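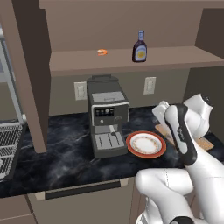
Figure 8.1 A dark worktop with pale veining, and a grey espresso machine at the back (computer rendering).

Chapter 8
Stone and stone-like worktops

8.1 Scope of the chapter

Chapter 7 dealt with the carcass of the kitchen: base units, plinths and the fixing of both to an uneven wall. The present chapter deals with what rests on them. It covers natural stone (marble, granite, slate and limestone), bonded quartz and sintered slabs. Timber and laminate tops are left to Chapter 9, and the sealing of joints against the wall is treated in full in Chapter 11.

On completing the chapter the reader should be able to tell the main groups of stone apart by simple tests, work out the load a top places on its units, plan joints and cut-outs, and write a cleaning note for the household.

8.2 Trade names and rock names

The word "marble" is used loosely in the trade. To a geologist it means limestone that has been changed by heat and pressure until its grains have grown together. To a stone merchant it may mean any stone that takes a polish and can be scratched with a steel blade. Several dark stones sold as marble are in fact unchanged limestones, their colour coming from carbon in the original mud and their white lines from calcite that later filled the cracks. The difference has little effect on how the slab is cut. It has some effect on strength, as a vein of this sort may be a plane along which the slab will part.

Veins should be looked at from both faces before a slab is accepted. A vein visible on the polished face only is shallow. One that can be followed through the edge and across the back is a full-depth vein, and no sink or hob opening should be placed with a corner on it. Many slabs arrive with a mesh glued to the back. The mesh is normal practice and is not a fault, though it hides the rear face and the supplier should be asked for a photograph taken before it was applied.

8.3 Acid and heat

All marbles and limestones are made largely of calcium carbonate, which is attacked by weak acids. Lemon juice, vinegar, wine and most descaling liquids leave a dull mark known as an etch. An etch is a loss of surface and cannot be washed out. On a dark polished top it shows as a pale patch, most plainly when viewed at a low angle towards a window. Sealers slow the entry of oil and coloured liquids into the pores but do not prevent etching — a point on which clients are often misinformed.

Descaling is the usual cause of damage near kettles and coffee makers. The appliance should be moved to the sink drainer or stood in a deep tray before the liquid is poured.

Heat is a lesser risk for marble than for bonded quartz, whose resin may yellow. Sudden heating of a small area can still crack a slab that is held tightly at its edges.

8.4 Weight and support

The case used in this chapter is a galley kitchen in the village of Bulau, fitted with Mayrhofer base units and a black marble top supplied by the Grellora yard. The long run measures 3787 mm. It was divided into two pieces, the larger of them 2000 mm long, with the joint set over a unit side panel. The remaining piece is therefore 1787 mm before any allowance for the joint. Neither piece has a joint through the sink opening, where the stone left at front and back is narrow and carries most of the strain.

Marble has a density of roughly 2700 kg per cubic metre. The mass of a plain rectangular piece is found by multiplying length, width and thickness in metres by this figure. Cut-outs are ignored when the top is being checked for lifting, so that the answer errs on the heavy side.

Units must be level along and across the run before the stone is delivered. Packing under a slab is allowed only at side panels. Packing placed between panels makes a hard point, and the slab may crack over it months after fitting.

8.5 Terms used in this chapter

Arris: the sharp edge where two faces meet, normally eased with a fine pad.
Downstand: a strip bonded below the front edge to give the look of a thicker slab.
Honed: ground flat and smooth but left without shine.
Template: a full-size pattern of the top, made on site after the units are fixed.

Section 8.6 begins with the template for the Bulau kitchen and the checks made on it before cutting.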